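关于我们

Floltent是一家做城镇燃气管网配套服务的公司，总部设在Delthorpe，在Dradville和Paewai各有一处作业站。公司的主要业务有三块：中低压管道的巡检与维护、居民和商业用户的户内安检、调压箱的安装与更换。我们不从事燃气销售，也不拥有管网。管网归各地的特许经营企业，我们按合同为它们提供现场服务。

公司最早只在Delthorpe老城区承接户内改管。当时老城区的铸铁管正在分段换成聚乙烯管，换管之后每户都要重新接表、试压、通气，管网企业自己的人手排不过来，这部分工作就分包给了我们。老城区的活做完以后，同一批人接着做巡检，后来又接了Dradville的合同。Paewai作业站设立得最晚，目前以商业用户为主，餐馆和小型食品加工点占了大半。

公司现有员工44人，其中持证的管道作业人员和户内安检员占多数，其余为调度、仓库、客服和财务。三个地点共用一个调度台，设在Delthorpe。抢修电话全天有人接听，日常预约在早上八点到下午六点之间受理。
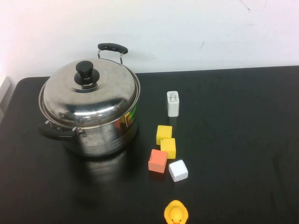
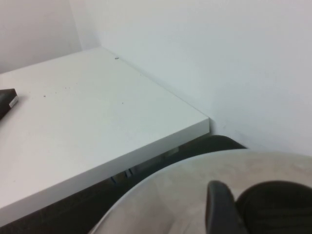
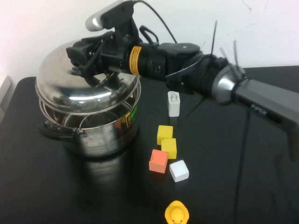 文字整理：Telma Figueroa　　三月更新

业务范围

管道巡检。我们目前负责三个地区中低压管道的日常巡线，内容包括阀井检查、泄漏检测、标志桩补设和第三方施工现场的看护。巡线员按固定路段分工，路段每半年轮换一次。凡有挖掘作业靠近管道，施工方应提前通知调度台，我们派人到场交底并标出管位。没有交底的工地，巡线员发现后会要求先停工，再通知管网企业处理。

户内安检。每年入户安检大约3,000户，居民用户两年一次，商业用户每年至少一次。安检员检查表具、阀门、连接软管、灶具接口和热水器排烟管，现场填写记录，一式两份，用户留一份。查出隐患的，能当场处理的当场处理，需要更换部件的另约时间。安检本身不收费，更换软管和阀门按公示价格收取材料费，人工费由合同方承担。

调压设备。公司可以安装、调试和更换楼栋调压箱及区域调压柜。设备由管网企业采购或指定型号，我们负责到货验收、安装和投运后的首次复查。旧设备拆下后统一送回Delthorpe仓库登记，不在现场拆解。

人员与培训

新员工入职后先跟班12周，前四周只做户内，之后转到巡线和调压。跟班期间不单独上门，也不单独值夜班。跟班结束由站长和安全主管共同签字，才排入正式班表。已经持证的员工每年复训一次，内容以泄漏处置和有限空间作业为主。

现场负责人是Hưng Phan，他原来在Dradville作业站当班长，现在统管三个地点的作业安排和安全检查。合同、投诉和用户回访由Telma Figueroa负责，本页内容也由她维护。

用户须知

我们的安检员上门时穿公司工作服，佩戴带照片和编号的工作证。用户可以拨打调度台电话核对编号，核对无误后再开门。安检员不推销灶具、热水器和报警器，也不收取现金。如遇有人以安检名义推销产品或者要求付现，请记下对方的编号并告诉我们。

家中闻到燃气味时，请关闭表前阀，打开门窗，不要开关电器，到室外再拨打抢修电话。抢修人员到达前不要自行复位阀门。长期不住的房屋，建议在离开前关闭表前阀，回来后如需协助通气，可以提前一天预约。

错过安检的用户会在门上收到一张通知单，按单上的电话改约即可。连续两次无法入户的，我们会把情况报给管网企业，由它们另行联系。

合作与联系

目前接受管网企业、物业公司和商业用户的询价。询价时请注明所在地区、管道压力级别和用户数量，一般五个工作日内答复。Paewai作业站暂不承接居民小区的整体改造，这类项目请直接联系Delthorpe总部。

仓库收货时间为上午九点至十一点，供应商送货请提前与调度台确认车位。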